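Visit Report: Clarard Adult Training Center Open Day
Feb 24, 2018

The Silel Association for Continuing Education attended the open day held by the Clarard Adult Training Center. The purpose of the visit was to review the evening courses in household electrical repair ahead of the new term in May.

The center enrolled 281 adults last year. Instruction is given in two buildings on Saha Street, the older of which was once a shoe warehouse. Visitors were received in the main hall and shown the course materials before the classroom tour.
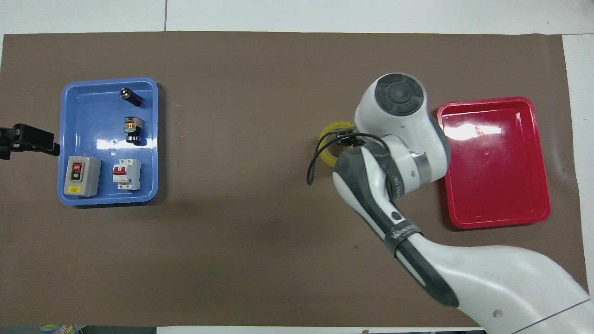 Push-button switches and other electrical components in a blue tray.

The beginner course covers basic safety, wiring diagrams and the replacement of switches and outlets. Tuition is set by household income, and textbooks may be borrowed for the full term. The Jundavance Fund has granted $2,000 toward bus fares for students who live outside the city. Applications are taken at the front desk until the end of the month.

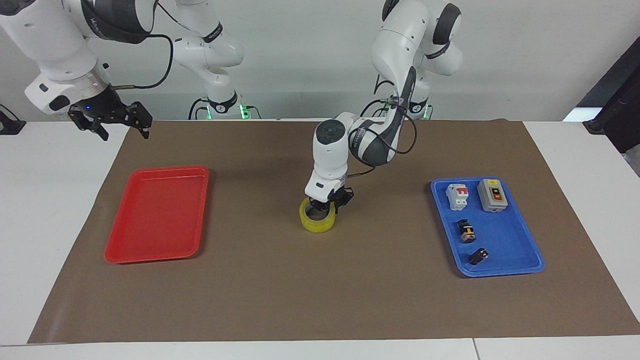
One former student told visitors that the Monday class had been hard to reach after a day shift, and asked that a later starting time be considered. The center replied that a 7:30 p.m. class is under review.

Parking behind the older building is limited on class nights. The next open day will be announced by mail.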